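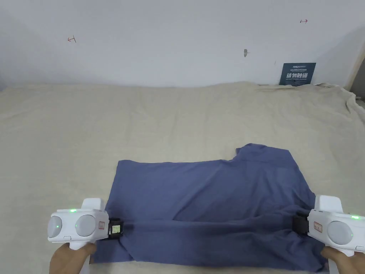

棉衬衫叠之前要不要先把褶子抹平?

先抹平再叠。棉布很听手的话,在台面上用手掌从中间往两边推几遍,大部分浅褶都能推开,剩下的深褶等叠好以后压在里层,下次拿出来穿的时候不会跑到胸前。

第4章 在垫布上叠棉衬衫

前面三章讲的是垫布怎么铺、怎么洗、怎么收,终于轮到最有意思的部分了!这一章用Kerham叠衣垫布配合曼德达赫叠法(Mandedach),把一件普通的棉衬衫叠成能立起来的小方块。第一次叠可能会慢一点,叠到第三四件手就熟了,再往后您会发现自己一边听广播一边就把一筐叠完了。

本章适用于长袖和短袖的棉衬衫、棉麻混纺衬衫、法兰绒衬衫。T恤和圆领衫请看第5章,毛衣请看第6章。真丝和醋酸面料的衬衫建议挂起来,叠法再好也架不住料子滑。

4.1 开始之前

需要的东西:
铺好的Kerham垫布一块
洗净晾干的衬衫
一块干净的湿毛巾(擦手、擦台面都用得上)
Mathur抽屉格,或者任意一只内高不低于13厘米的盒子

台面要比衬衫摊开以后大一圈,袖子能平放最好。餐桌、书桌、裁剪台都可以,床也能凑合,不过床垫太软,手掌一推布就往下陷,折线很难压实。如果家里只有窄桌子,请看4.6节的窄台面做法。

垫布的作用很简单:光滑的桌面上衬衫会跟着手跑,有一层布托着,它就老老实实待在原地。铺的时候把有织纹的一面朝上,四个角拉平,中间不要有鼓包。垫布底下不要再垫毛巾,厚了反而不稳。

灯光也值得花半分钟调一下。光从侧面来的时候,褶子会带出一道道阴影,哪里没平一眼就看得见。头顶的大灯直直照下来,布面看着都是平的,叠完才发现背后有一条硬褶。

注意:衬衫必须干透。领子内侧、袖口和门襟是最慢干的三处,叠之前用手背贴一下。手背比指尖对凉更敏感,有一点点凉意就再晾一会儿。带着潮气叠进抽屉,过几天整格衣服都会有味道。

注意:检查口袋。笔、发票、口罩里的金属条都会在布面上硌出印子,笔漏墨的话连垫布一起遭殃。

4.2 摊平

1. 扣上最上面一颗纽扣,再扣中间一颗,再扣最下面一颗。其余的可以不扣。全部扣上当然更整齐,赶时间的时候三颗足够了。

2. 把衬衫正面朝下放到垫布上,领子朝向离您远的一侧,下摆朝向自己。

3. 双手分别捏住下摆的左右两端,轻轻往自己这边带一下,再往两侧绷一下。力气要小,布面刚刚绷起来就松手。手感对的时候,横在后背上的松弛会一下子舒展开,特别痛快!

4. 用手掌从后背正中往左右推,再从肩部往下摆推。每个方向推两遍。

5. 翻看一下前片。后背平了,前片常常还藏着一道斜褶,把手伸进下摆里面,掌心贴着前片往外捋就行。

6. 整理领子。领子立着也好、翻下来也好,两边要一样高。领座如果歪了,后面每一步都会跟着歪。

提示:斜着的褶子多半是肩部没有摆正造成的,在褶子上面使劲推没有用。捏住两边肩线往外各带一点,斜褶自己就散了。

提示:下摆有弧度的衬衫,两侧会比中间短。捏的时候捏侧缝的最低点,别去捏弧线中间,那里一拉就变形。

小心:不要用指甲刮褶子。深色棉布刮过之后会留下发亮的细痕,蓝色、藏青色尤其明显,洗几次都不一定能消。

4.3 折两侧

1. 从肩线中点往下摆方向,想象一条竖直的线。不习惯凭眼睛估的话,可以用垫布的织纹作参照。

2. 沿着这条线把右侧的衣身连同袖子一起往中间折。折过来以后,右侧缝应当落在后背中线附近,不要盖过对面的折线位置。

3. 处理右袖。袖子折过来后是横着的,在肩部把它斜折一下,让它顺着衣身向下。袖口指向下摆,袖子的外沿与刚才的折线对齐。

4. 用手掌从上到下压一遍折线。压就好,不要来回搓。

5. 左侧照做一遍。左袖会叠在右袖上面,中间因此厚一点,属于正常情况。觉得太厚的话,把左袖稍稍往外让开一些,厚度就匀了。

6. 现在衬衫是一个长条。看一看领子那头和下摆那头是不是一样宽。通常下摆会宽出一点点,把多出来的部分往里收,收到两头齐平。

短袖衬衫跳过第3步,袖子折过来平放即可。

注意:长袖的袖口如果有两颗纽扣,请只扣外面那颗。扣紧了袖口会鼓起一个小包,正好顶在成品的正面。

提示:法兰绒衬衫料子厚,两侧可以少折进来一点,成品宽一些但薄一些,放进抽屉反而服帖。

4.4 收成方块

曼德达赫叠法到这一步就开始好玩了。普通叠法从下摆往上对折再对折,成品躺着好看,一立起来就散。我们多做一道窄边,让它自己撑住自己。

1. 把下摆往上折12厘米。这道窄边就是底座,折线务必压实。

2. 连着窄边一起,再往上折一次,折到后背中段。折的时候双手同时捏住左右两端,同时往上走。一只手先走、一只手后走的话,布会在中间扭一下,叠好以后正面有一道斜杠。

3. 双手不要急着离开,先往两侧轻轻绷一绷,感觉到布面服帖了再放下。

4. 最后折一次,折线停在领子下方,让领子露在外面。

5. 整体翻过来,领子和门襟朝上。用两只手掌夹住左右两边,往中间轻轻一挤,把侧面收直。

6. 试着立起来。折线那一侧朝下,领子朝上。能站住,就大功告成了!

站不住也别灰心,先看看下面几种情况:

往前倒:底座窄边折得太窄,或者折线没有压实。拆回第1步重来,只需要重做这一段,两侧不用动。
往后倒:领子太重,或者领座没有翻平。把领尖往下按一按,通常就好了。
左右歪:两侧折进来的量不一样。把成品摊回长条,重新对齐下摆那头。
中间鼓:两只袖子完全重叠在一起。把上面那只往外让开一些。
站得住但一碰就散:料子偏滑或者衬衫太薄。放进抽屉格里靠着别的衣服就没有问题。

小心:不要为了让它站住而用别针、夹子固定。金属件在抽屉里放久了会在棉布上留下锈点,夹子则会夹出一排小坑。

4.5 放进抽屉格

Mathur抽屉格的每一格宽度都可以调,按叠好的衬衫宽度调好隔板,再往里放。隔板应当轻轻碰到衣服,衣服抽出来的时候隔板不跟着动。

1. 从最里面开始放,领子一律朝上,折线一律朝下。

2. 同色系的放在一起,深色靠里、浅色靠外。这样安排找起来非常快,拉开抽屉看到一排渐变的颜色,心情也跟着好起来。

3. 每放两三件,用手背往里推一推,让它们靠紧。

4. 留出一只手能插进去的空隙。塞得太满,抽一件会带出一串,前面的工夫都白费了。

5. 只剩几件衬衫、格子显得空的时候,把隔板往里移,别让衣服在里面来回倒。

不用抽屉格,用鞋盒或者收纳盒也很好。盒子的内高请参照4.1节,矮了领子会被抽屉上沿刮到。纸盒用之前在里面铺一层薄棉布,纸板的毛边容易勾住纽扣。

要出门的话,同样的方块可以直接放进Tranetano旅行袋,平放、竖放都行。平放时一正一反交错着摆,领子那头厚、底座那头薄,交错之后整叠是平的。袋口的拉链拉到最后一段时,用手按住最上面一件的领子,以免被链牙咬到。

4.6 窄台面做法

书桌太窄,或者桌上有东西实在挪不开,也能叠得很漂亮,顺序变一下就行。

1. 把垫布沿长边对折,折成双层铺在台面上,压住四角。

2. 衬衫先竖着对折,左右前片贴在一起,后背朝外。

3. 两只袖子叠齐,一起折到衣身上,顺着衣身向下。

4. 多出台面的下摆让它自然垂在自己这一侧,先把上半段抹平,再把下半段提上来抹平。提的时候两手捏住两端,别从中间抓。

5. 从4.4节的第1步接着做。

这样叠出来的方块比标准做法窄一些,后背中间会有一条竖着的折痕。在意这条折痕的话,穿之前挂在浴室里,洗完澡的水汽一蒸,挂平整了再穿。

4.7 常遇到的小麻烦

领尖翘起来
洗后没有定形的缘故。下次晾晒前趁湿把领尖往下捋两下,干了以后就很乖。已经翘了的,叠的时候压在手掌下数几秒再松开。

门襟像波浪一样起伏
多见于纽扣那一侧。叠之前捏住领口和下摆两端,把门襟拉直,再扣那三颗扣子。先扣后拉,效果差很多。

垫布跟着衬衫一起走
垫布背面沾了灰,或者台面上有水。用湿毛巾擦一遍台面,擦完等它干透再铺回去。新垫布头几次使用会有点滑,洗过一次就好了。

浅色衬衫沾上了颜色
请先叠浅色,后叠深色。新买的牛仔衬衫和深蓝棉衬衫容易掉浮色,洗过几次之前,单独用垫布的另一面来叠,用完把垫布洗掉。

猫毛
在垫布上先滚一遍粘毛器,再放衬衫。垫布比衬衫好粘,毛都留在上面了。猫本身如果也要上来,请先叠它感兴趣的那一件,叠好马上收走。

衬衫太大,摊开以后袖子掉到桌子外面
让袖子垂着没有关系,摊平的时候只管衣身。等到折两侧时再把袖子提上来,一只一只处理。

叠到一半发现忘了扣扣子
只要还没有开始收方块,就翻过来补上。收完方块才发现的,看前片平不平,平的话就随它去吧。

4.8 叠完以后

垫布抖一抖,对折收起,折线每次换个位置,免得总在同一处磨损。平时不用的时候可以卷起来竖着放在柜子旁边,卷的时候有织纹的一面朝里。

换季前后抽屉里的衬衫可以全部取出来重新抹平叠一次,顺便给抽屉格擦擦灰。放了一整个冬天的短袖,三月里拿出来重叠一遍,很多浅褶推几下就开了,连熨斗都不用插电。

熟练之后不妨试试把曼德达赫叠法用在棉睡衣上衣上,步骤完全一样,底座的窄边可以再放宽一点。睡裤的叠法在第7章。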